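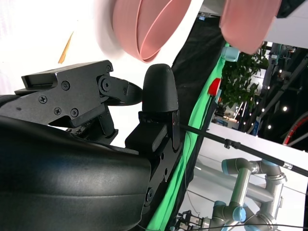
Gripper finger with its screws and pivot bolt, Lonosbridge, 28 August 2018

Jidell Open Day: Queueing for a Game About Queueing

The 115 bus stops at the bottom of the hill in Lonosbridge and Jidell's office is at the top of it, so by the time I got to the front desk I had already spent my stamina bar for the day. Fans of the studio's mobile games will be used to that. I was given a lanyard, a sticker and a bottle of water, and told the hands-on session for Jellside was running late.

If you haven't been following, Jellside is the studio's follow-up to Obi, the monster-collecting game that ate most of my commute for two years. It has the same cheerful colors and the same habit of showering you with gems in the first hour and then never speaking to you again. The big change is that Jellside is a co-op game. You run a small ferry company on a haunted lake with up to three other players, and you pull crew members from the banner instead of monsters. The crew members are ghosts, mostly. One is a bell.

The tour started in the art department, where the walls are covered with rejected costumes. I liked nearly all of them more than the ones that got in. Our guide explained that outfits get simplified because they have to read clearly on a small phone screen, which I believe, and that the premium outfits are allowed more detail because players look at them longer, which I also believe, in a different way.

Next came sound. The lake has six kinds of water noise depending on depth, and we got to hear them one after another in a dark room with very good chairs. The deepest is a sort of swallowing sound. I play with the volume off like a normal person, but I'll admit I went back and asked to hear it again. The summoning jingle is new as well. The old one from Obi is gone, and anyone who still twitches when they hear three rising notes can start healing.

After that we were taken into a meeting room for the economy talk, which is the part everyone had come for and the part with the fewest cookies. A pull costs 50 lanterns. Lanterns come from daily ferry runs, the story, events and of course your wallet. There's a guarantee system, and it carries over between banners, which Obi's famously did not. I lost a December to that. The slides went by fast and the one headed "Rates" went by fastest.

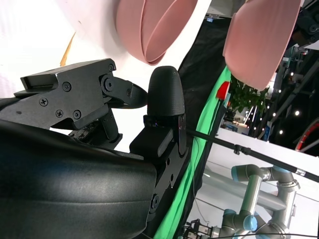

Why not just sell the ghosts outright, a visitor near the back wanted to know, and would the rates be shown in the game itself or buried on a web page as they were with Obi. The same visitor went on to say that plenty of people would happily pay a fair price for a crew member they liked, and that being asked to gamble for a bell was a strange way to spend a lunch break. There was some applause. The answer was that the rates will be on the banner screen, one tap in, and that direct sales are "something we talk about." I wrote that down and underlined it, then remembered they'd said the same about a skip button for Obi's battle animations.

Then, finally, the demo. We played build 203, on phones that had clearly been through a few open days already. I was put in a ferry with three strangers and we sank almost at once. One person steers, one shovels coal, one collects fares and one keeps an eye out for whatever is under the boat. I had the fares. It's a less glamorous job than the others but it does give you a little cap.

Our second run went better. Once everybody knows what they're doing, there's a nice rhythm to it: dock, load, argue, leave. Passengers have moods, and a gloomy one will drag the whole boat down unless someone rings for tea. Ghost crew have passive skills that soften this. The common ones we were given seemed perfectly good, and I'd be glad to play the whole game with them if the studio would promise, in writing, that I could.
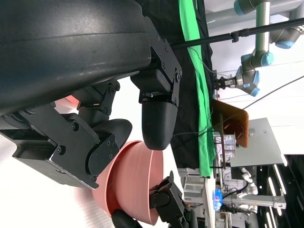
Salmon-pink bowl, with a finger pad at the rim

The controls are where I'd like to see work before launch. Steering is a drag with the left thumb, and the horn sits exactly where the left thumb ends up. We honked across the entire lake. Coal is a swipe up, which on two of my tries pulled the phone's own menu over the game and left the boiler to its own devices. I told one of the developers, who nodded in the manner of someone who has that ticket open in another window.

The writing is a step up, though. Obi's story was mainly a set of reasons to go to the shop. In Jellside, the passengers tell you things during the crossing, a line or two at a time, and if you carry the same one often enough you get the rest. I had a retired lighthouse keeper who was scared of the dark. I never got the end of it, as the session timer ran out, and I have been annoyed ever since.

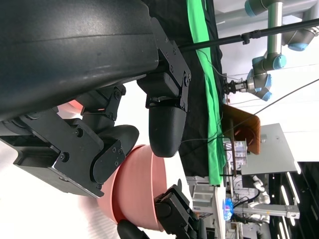
The timer, by the way, is only for the demo. In the full game a run lasts as long as the crossing does, and you can drop out at any dock without being fined. I asked about energy limits. There are none on ordinary ferry runs, but the night crossings need a ticket, and tickets refill slowly. So there is an energy limit, and it's shaped like a ticket.

There was a merch table on the way out. I had promised myself I wouldn't, and I bought a blind-box keychain, and I got the bell. The person behind me also got the bell. We compared bells.

As for practical matters, if Jidell does another one: sign up early, eat first, and sit on the left in the sound room, where the speakers are kinder. Bring a charger too, as the hall outlets were all spoken for by people doing their Obi dailies. The bus back down runs less often than the board at the stop says it does. Sign-ups for the Jellside beta are open on the studio's site, Android first, and I've put my name down for the fares job again.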